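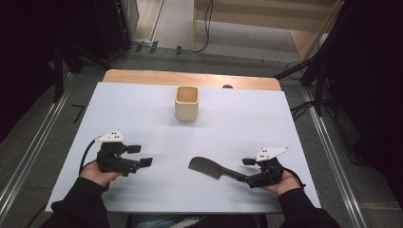 Zu Besuch im Greiflabor von Ditberg: Lernen vom Handgelenk aus

Wer mich kennt, weiß, dass ich für einen Tag der offenen Tür fast jede Bahnfahrt auf mich nehme, und so saß ich im April wieder einmal viel zu früh im Regionalzug, mit Thermoskanne und zwei belegten Brötchen, von denen eines schon vor dem ersten Umstieg verschwunden war. Ziel war Ditberg, ein Forschungsbüro am Rand eines Gewerbegebiets, das man nur findet, wenn man an der Autowaschanlage links abbiegt und sich von der Sackgasse nicht abschrecken lässt. Am Empfang gab es Kaffee und ein Namensschild, das leider nicht kleben wollte (ich habe es am Ende in der Hosentasche mit nach Hause getragen).

Durch das Haus führte uns Pilar Sepúlveda, die das Projekt Mikadum leitet und das seltene Talent besitzt, auf eine umständliche Frage eine freundliche Antwort zu geben. Bei Mikadum geht es darum, wie ein Roboter Handgriffe aus der Küche lernt, ohne dass ihn jemand dabei fernsteuert. Man lässt stattdessen einen Menschen die Aufgabe vormachen, allerdings mit den Greifern des Roboters. An jeder Hand sitzt einer, schwarz und kompakt, obenauf ein weißes Plättchen mit kleinen schwarzen Punkten. An diesen Punkten liest das System ab, wo im Raum sich die Hand gerade befindet und wie sie geneigt ist. Der Mensch fühlt also ungefähr das, was später die Maschine »fühlt«, und muss mit denselben zwei Fingerbacken auskommen.

Am ersten Arbeitsplatz lag ein weißes Brett auf einem hellen Holztisch, darauf ein cremefarbener, eckiger Becher und sonst nichts Loses. Der rechte Greifer hielt ein Hackmesser, der linke stand offen. Ich hatte, das gebe ich gern zu, mit Gemüse gerechnet! Es ging aber um das Messer selbst, genauer um die Frage, wie man einen schweren, breiten Gegenstand am Griff so fasst, dass er sich beim Bewegen nicht verdreht, und wie man ihn an einem Hindernis vorbeiführt. Der Becher ist bei diesem Versuch das Hindernis. Zwischen Klinge und Becher soll immer Luft bleiben, auch wenn der Weg dadurch länger wird.

Die Auswertung erklärte uns Dennis Hulme an einem Bildschirm im Nebenraum, in dem es angenehm nach Lötzinn roch. Für die Versuchsreihe, die er uns zeigte, wurden 255 Vorführungen aufgenommen. Ein erstes Modell lernte aus allen, ein zweites nur aus denen, bei denen die linke Hand erkennbar mitarbeitete. Danach durfte jedes Modell auf dem Roboterarm 50 Durchgänge fahren. Das erste kam 28-mal ohne Berührung am Becher vorbei, das zweite scheiterte nur noch neunmal. Mich hat das sehr verblüfft, ich hätte auf die größere Datenmenge gewettet. Hulme vermutet, dass eine untätige linke Hand das Modell verwirrt — mal hängt sie hier, mal dort, und der Rechner sucht darin einen Sinn. Bewiesen sei das noch nicht, dafür brauche es andere Gegenstände und andere Leute an den Greifern.

Gefragt wurde natürlich auch nach den Kabeln, die von beiden Greifern nach hinten laufen. Eine Funkversion mit dem Arbeitsnamen Ovik sei in Vorbereitung, sagte Frau Sepúlveda, aber vorerst sei ihr eine saubere Aufnahme mit Kabel lieber als eine lückenhafte ohne. Ein älterer Herr neben mir, früher Werkzeugmacher, wollte wissen, ob man den Druck der Backen einstellen könne, und daraus entspann sich ein so schönes Fachgespräch, dass unsere Gruppe den Vortrag im Saal Furukawa um ein Haar verpasst hätte.

Zum Abschluss gab es Apfelkuchen vom Blech und die Aussicht auf einen weiteren Termin im Herbst, dann hoffentlich mit dem Teil über das Ablegen und Übergeben von Werkzeug. Ich habe mich gleich in die Liste eingetragen und den Zug um 17 Uhr trotzdem noch bekommen, mit dem zweiten Brötchen in der Jackentasche.

9 Kommentare
28-mal geteilt

Weitere Besuchsberichte
Eine Gießerei öffnet ihre Tore
Im Prüfstand für Aufzugseile
Nachmittag bei den Orgelbauern
Was eine Sortieranlage alles erkennt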